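Office of Effects, Flekmont
Inventory of the Late Tenant

Zawadi Mfaume was appointed on 08/12/2019 to record the contents of the third room at Paltimgate. The rules of the Office allowed her one table and one witness. Every article was to be entered before it was moved, and no article was to be valued by sentiment.

The first entries were a small square glass jar and a crumpled snack pouch, yellow and green, with a green spout cap. 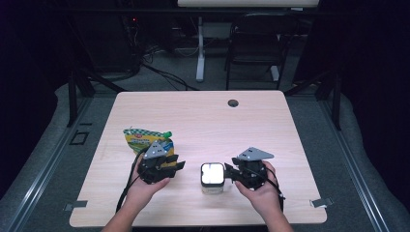 The witness, Marianna Stępień, asked that the pouch be listed under Provisions. Ms. Mfaume ruled that Provisions required a known owner, and the tenant had never given the Office a name. The pouch was entered under Sundries. Ms. Stępień signed beneath the ruling and added, in smaller writing, that she disagreed.

The jar took longer. The tenant's only letter promised it to "whoever stays until the end," and the Office had no form for such a person.
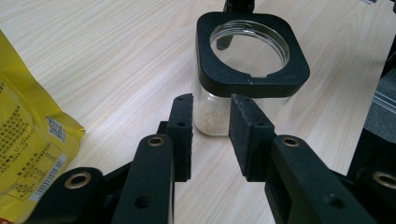

Disposition

The jar was released to Ms. Stępień in November, against a fee of 5 crowns. She paid in coins and asked for no receipt. Ms. Mfaume wrote one and kept it in her desk.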